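Software engineer, manipulation control and planning – Trendell

Trendell is hiring one engineer for the software side of our clothes handling work. We are a small group and we are wary of big claims about robots and laundry, our own included. If you have watched a smooth folding video and wondered how many tries came before it, you will probably get along with us.

The job is the layer between perception and the arms. A model proposes a grasp, a planner turns it into two arm paths, and a controller has to live with whatever the cloth does next. Most of our trouble is in the handoffs. The wrist view and the fixed view disagree, the grasp point moves once the second arm closes in, and a dark shirt gives the depth estimate very little to hold on to.
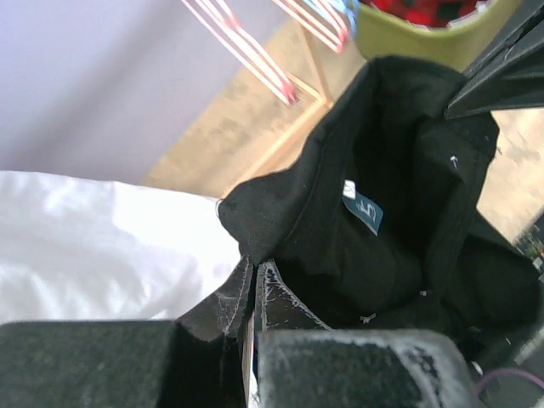
Wrist view: black garment held at the lower fingers, second gripper at upper right.

You would own the grasp scoring code first. It was written by Sushil Gautam and it is decent, but it reports high confidence on folds that are plainly shadows. We don't think a larger model will fix that by itself. If you do, be ready to argue it with logs. The last candidate fix looked great on 30 recorded episodes and fell apart on a set of 1487, so we no longer accept a result from the small set.

After that comes two-arm planning. The present planner treats hanging cloth as a rigid box, leaves wide margins around the rod, and gives up more often than it should. Cable slack is a hand-tuned number. Jad Ghanem would like both gone by August and the rest of us have our doubts.
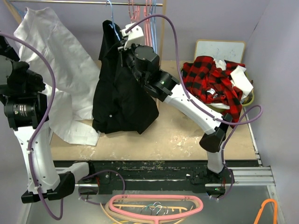

Two arms at the clothes rod, the right one at the black garment.

What we need from you:

Solid C++ and Python, and at least 4 years of shipping code that moves real hardware. Simulation work counts, though less than you may hope. You should be able to read a timing trace and say which process is late. Cloth experience is welcome – we have met few people who have it.

Expect to spend 70 percent of your time on code and the rest at the cell, resetting shirts and reading failures. It is dull on some days.

To apply, send a short letter to Elie Tannous and describe one thing you built that did not work, with your best guess at the cause. Leave out the demo reel. Applications close December 17, 2020.

Related openings
Test engineer, gripper drivers – Trendell
Perception engineer, depth and segmentation – Grodier
Tooling developer, log replay – Jukeck
Motion planning intern – Berisha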